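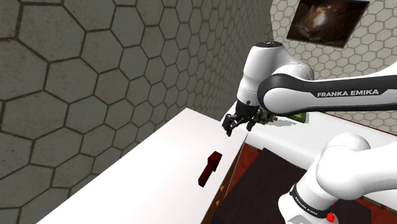 A reader wrote in to ask why the hex tile on her bathroom wall started out straight and ended up leaning by the time she reached the corner. She had drawn a level line, used spacers, and followed the directions on the bag of mortar. Her trouble was the first row, and that is where most hex tile jobs go wrong.

Planning a Hexagonal Tile Wall

Updated 6/23/18

Square tile forgives a lot. If one piece sits a little low, you can fix it in the next row. A hexagon touches six neighbors, so a small error moves in several directions at once. Plan on spending as much time on layout as on setting.

What you need

Tile, plus extra for cuts and breakage
Thinset mortar rated for walls
Notched trowel
4-foot level
Wedge spacers
Straight board long enough to span the wall
Wet saw or a grinder with a diamond blade
Unsanded or sanded grout, depending on joint width
Sponge, bucket, pencil, tape measure

Step 1. Check the wall

Hold the straight board against the wall and slide it around. Mark any low spots with a pencil. Fill them with patching compound and let it dry overnight. Large tiles show every dip, especially under a light mounted close to the wall. I used Siteck patch on my last job and it sanded well enough.

Step 2. Choose the direction

Hexagons can go up with a point at the top or with a flat side at the top. Points up gives you straight vertical joints broken by zigzags. Flats up gives you columns. Decide now, as it changes every edge cut. Lay a few rows on the floor both ways and leave them for a day before you choose.

Step 3. Find the center

Measure the wall and draw a plumb line down the middle. Work out how many tiles fit between that line and the corner, counting the joints. If you end up with a sliver at the corner, shift the layout by half a tile. Slivers break in the saw and look bad.

Step 4. Set a ledger

Screw the straight board to the wall along a level line, one full row above the floor. Do not trust the floor or the tub to be level. The first row rests on the board. Check it with the level, then check it again after the screws are tight — boards shift.

Step 5. Spread and set

Mix only what you can use in 28 minutes if the room is warm. Spread a patch you can reach without moving your feet. Comb the mortar in one direction. Press each tile in and move it slightly across the ridges.

Pull a tile off after the first few and look at the back. It should be covered. If it isn't, use a bigger notch or butter the backs.

Work out from the center line. After every second row, hold the level across the points. Fix a tile while the mortar is soft. Once it has grabbed, you will have to scrape it out.

If the tile has color variation, open several boxes and mix them. The Bikley stone-look line I bought (color 3523) had two boxes much darker than the others.

Step 6. Cut the edges

Make a cardboard template for the half tile and trace it. For outlets, mark the tile in place and cut with the grinder. Leave a small gap at every inside corner for caulk.

Step 7. Grout

Wait a full day. Remove the ledger, set the bottom row, and wait again. Push grout in at an angle to the joints, let it firm up, and wipe with a damp sponge. Rinse often. A dark grout will haze pale tile, so test it on a scrap first.

Caulk the corners last, in a color that matches the grout. Seal stone tile both before and after grouting.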